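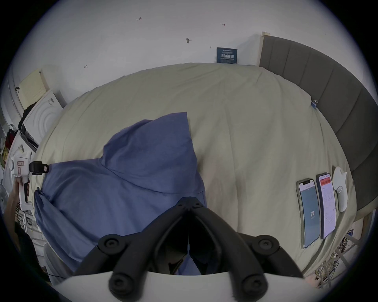 Pale sheets and a bit of blue.

Tuswood Letter, 10th December

Sleeping through the dark end of the year

I asked in the October letter whether anyone else was sleeping badly, and I have never had so many replies to anything, including the one about the bus. So this month's long bit is all about sleep. If you sleep like a log you have my envy and you can skip down to the pantomime tickets.

My own trouble starts when the clocks go back. I drop off perfectly well, usually with the lamp still on and a book on my chin, and then at ten to four I'm wide awake and composing letters to the water company. By six I'm exhausted and fast asleep again, and the alarm goes at half past. I did this for most of last winter and was horrible to live with by February (I have this on good authority). This year I decided I'd try things one at a time, a fortnight each, and write down what happened in the back of my diary. It's a very dull read, that diary, but I've gone through it for you.

The first thing I tried was turning the heating down upstairs. I'd always had the bedroom toasty, as I hate getting undressed in the cold, and I'd been going to bed in a room that was 68 on the old thermometer my mother left me, which only does Fahrenheit. That's 20 in new money. I turned the radiator right down and the first three nights were miserable. Then on the fourth I slept till quarter past five, which for me was a triumph! I've stuck with it. The trick, if you're a shiverer, is to have your dressing gown on until the very last second and a hot water bottle already in where your feet go. Take the bottle out once you're warm. I left mine in and woke up boiled at two, and then cross, and then thirsty.

Hilkka Riihimäki wrote to say she opens the window as well, every night, all year, and did so as a girl when there was frost on the inside of the glass. I tried it for a week. I can hear the road from my side of the house and also a very determined owl, so the window's now shut again, but I do throw it open for ten minutes when I go up to brush my teeth and the room smells much nicer for it.

Next, the bedding. I've been sleeping under the same duvet since before the kitchen was done, and when I held it up against the light there was a great big clump at the bottom and next to nothing at the top, where my shoulders are. No wonder. I'd saved up a bit and bought a wool one from Drosteck, which came rolled up in a paper sack and made the whole landing smell of sheep until I'd aired it. I'm not going to tell you it changed my life. It's heavier than I was used to and doesn't puff up nicely when you make the bed. But I'm not throwing it off and hauling it back on all night, and my feet are warm. Aino Tuominen went the other way and has two thin ones buttoned together, so she can take one off when spring comes, and she says she wouldn't go back. Both of us agree you should wash your pillows. I had never washed a pillow in my life. Two in the drum together or it bangs about like anything, a small amount of liquid, an extra rinse, and then allow absolutely ages for drying. Mine took three days on top of the boiler and I slept on a rolled-up towel in the meantime, so do them in turn and don't be like me.

While I'm on the subject, Henryk Wilczyńska has asked me to pass on that he and his wife have had separate duvets on the one bed for years and it has saved the marriage. He did say I could print that. You make the bed with both folded lengthways, apparently, and then nobody's left with a cold back at three in the morning. There were four other letters saying much the same thing, whose writers would prefer not to be named.

Now, tea. I didn't want to hear this one and I don't suppose you do either. I'd been having my last proper cup at nine with the news. I moved it back to four in the afternoon and had something else in the evening, and the first week I had a headache and thought the whole business was nonsense. By the second week the ten to four waking had become more of a ten to four rolling over. I've tried all sorts of things in place of it. Camomile tastes to me of wet hay. Hot milk with a bit of nutmeg is lovely but then you're up for the loo. What I've ended up with is hot water with a slice of ginger in it, early on, eight-ish, and then nothing after. I still have tea at nine if there are visitors. I'm not a monk.

Then there's the business of what you do when you've woken up anyway. Gudrun Fröhlich used to work nights on the wards, and I trust her on this more than anything I've read. Her advice was to turn the clock to face the wall. She's quite right that once you know it's ten to four you start doing sums. If I go off now I'll get two and a half hours, if I go off by half past I'll get two, and round it goes. I put the clock in the sock drawer, where I can hear the alarm but can't see the time, and I felt silly doing it and it's been one of the most useful things on the list. Her other bit of advice was that if you've been lying there a good while and you're getting wound up, get out of bed. Go and sit somewhere dim with a blanket and something boring until you feel heavy again. I've been reading the manual for the old boiler. I'm on page 10 and have never yet got as far as page 11.

Esko Ojala, on the other hand, gets up and makes bread. He says he's been waking at four since he retired, he's given up fighting it, and the loaf is out by breakfast. He has a nap after lunch. I've eaten the bread and I've no argument to make against it.

I did try one of those sleep stories, on an app called Rendeo that my niece put on my phone. It's a man with a very soft voice describing a train going through the mountains. I quite liked him, but I kept staying awake to find out whether they'd reach the station, and the phone being by the bed meant I was looking at it at all hours. So the phone now lives on the hall table overnight and I've gone back to the radio, down so low I can only just make out that somebody's talking. If you want to try the stories, most people who wrote in said to pick one you've heard before.

Daylight was the last one, and it's free. I'd got into the habit of doing all my jobs indoors in the morning and going out for my walk at three, when it's practically dusk. I swapped them over. Out of the door by nine, whatever it's doing, down past the chapel and round by the Harju farm shop and home again. My little step counter says it's 833 steps from my gate to the shop door, and I go the long way back, so it's no great march. I'm told it's the light that does it, even when it's grey, and that you get much more of it outside than you ever would sitting by a window. All I can report is that I'm yawning at ten, as a person should be. It has also meant I get to the cheese scones before they sell out.

So what's in the diary for the last fortnight? I slept through on nine nights. I woke and went off again on four. And there was one shocker, when I didn't go off at all until it was nearly light, and that was the night after the quiz supper, when I'd had cheese and two glasses of red and a coffee, and got into an argument about the longest river in Europe. I can't blame the duvet for that.

A few of you wrote about sleeplessness that sounded a lot heavier than mine, going on for months, or mixed up with losing somebody, or with pain, or snoring and gasping and being worn out all day. Please do go and see the surgery about it. I put off going last year as I thought they'd say everyone's tired in winter, and when I finally went they were very nice and asked sensible questions, and it was a tablet I was taking at bedtime that did better at breakfast. Don't change yours on my say-so, obviously, but it's worth asking.

Quick ones from the rest of the postbag. Bed socks, yes, lots of votes for bed socks, and loose ones. Lavender divided people sharply. Several of you wanted it known that the cat is the problem. One reader irons her pillowcases and says the cool smooth feel of them sends her straight off, and I did try that on a Sunday sort of mood, and it's gorgeous, but I shan't be keeping it up. And somebody recommends going through the alphabet thinking of a vegetable for each letter. I get stuck on I every time and then I'm awake wondering about it. If you've got a vegetable beginning with I, drop me a line at the usual address.

Next time I'm planning to do soup, so please start sending those in, particularly anything that uses up a swede. I've been given three.

Pantomime tickets are on sale now at the Harju farm shop, by the till, cash or card. The matinee is going fastest. If you need a seat at the end of a row, tell them when you buy it and they'll write it on the plan.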